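4.2 The printed accounts and their sources

The robbery of the Noltis pay office is known today mainly through books, and only in small part through the court papers. The main account is the one of Orlando Condori, which was printed in Skukska and sold first at the railway kiosk and later by mail. It went through three printings. In the second printing the author changed the order of the chapters, so that the shooting of the two guards comes on the opening page, and the history of the pay office, which had been the first chapter, was moved to the end and made shorter. The third printing keeps this order and adds a preface. All our page references are to the first printing, unless we say otherwise.

Condori was not present in Noltis on the night of the robbery. He says this himself in the preface, but the preface is missing in the earlier printings, and many readers of those took him for a witness. The style of the text helps this mistake. He writes in the present tense, he gives the weather, and he reports the speech of the robbers in direct form, although the guard who survived told the court that he could not hear any words through the door. Where does this speech come from? We compared each spoken line in the book with the statements kept in the Pisstead archive. Four of the lines have a clear source in the statement of the night clerk, with small changes of wording. The other lines have no source that we could find.

The second account is a long chapter by Marisol Giraldo in a collection about crime in the river towns. It is more careful and it was much less read. Giraldo had access to the inquest file, which Condori had not, and she corrects him on the hour of the alarm, on the name of the street behind the office and on the number of men. Condori has five men from the first page to the last. The inquest file has only three who were seen by any person, and a fourth who is assumed from the fact that the car was driven away while three were still in the yard. Giraldo explains this problem well. However, she also has the habit to close a doubtful question by a sentence such as "everyone in the town knew", and the reader is not told who in the town had said it.

The third source is not a book. Gladys Quintero recorded conversations with former employees of the pay office and with their families, and left the tapes to the Pisstead archive together with her own typed summaries. We have listened to the eight tapes which can still be played. The summaries are faithful in general, but they leave out the hesitations, and this is a serious loss for our purpose. On one tape a woman who sold coffee across the street is asked what the men wore. She is silent for a long time, then she says "dark, I think knitted," and then she asks Quintero if that is what the others said. In the summary only the words "dark knitted clothing" are left. Condori, who thanks Quintero for letting him read the summaries, writes that all the men wore "black knitted jackets, bought for the occasion." The buying of the jackets appears here for the first time and no document supports it.

We do not want to make too much of one detail. Clothing is among the things that witnesses report with the least agreement, and the court did not give weight to it. But the path of this detail can be followed from step to step, and for most of the others one of the steps is lost. For this reason we use it in Section 5 as the model for the comparison. A ribbed knit in a dark color shows few details from a distance, and features such as a pocket or a button (Figure 3) are mentioned by none of the witnesses.

A word is needed on the dates of the statements. The night clerk spoke to the police in the same night, and again in July, when he had already read the newspapers. The two statements are bound together in the file and the earlier one is placed second. Condori seems to have used only the first one in the binding, that is, the later one. Giraldo cites both but does not say which is which. In the following we call them Clerk A (the same night) and Clerk B (July).

The newspapers themselves we treat only in passing. The Skukska daily had no correspondent in Noltis and printed what was telephoned by the station master. Its first report gives the wrong town. This was corrected in the next issue, but the wrong town came back in a pamphlet by Ñahui, a small press which reprinted old crime reports for travelers, and from there it has entered two later library catalogs. We wrote to both libraries and one of them has changed the entry.

The coding of the passages was done by Nayeli Tello and Wilmer Chambi, who worked separately and did not see the results of each other until the end. Every passage was marked as supported, partly supported or not supported by a statement in the file. Where they disagreed, the passage was discussed, and if no agreement was reached it was left out of the table. Most of the disagreements concern Giraldo's chapter, because her sentences often combine a fact from the inquest with a judgment of her own, and it is difficult to say where the one stops.

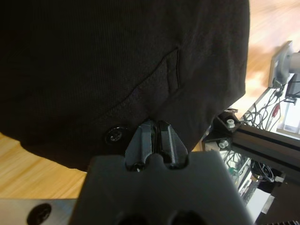 Figure 3. Dark knit garment with fine vertical rib, pocket opening and round button.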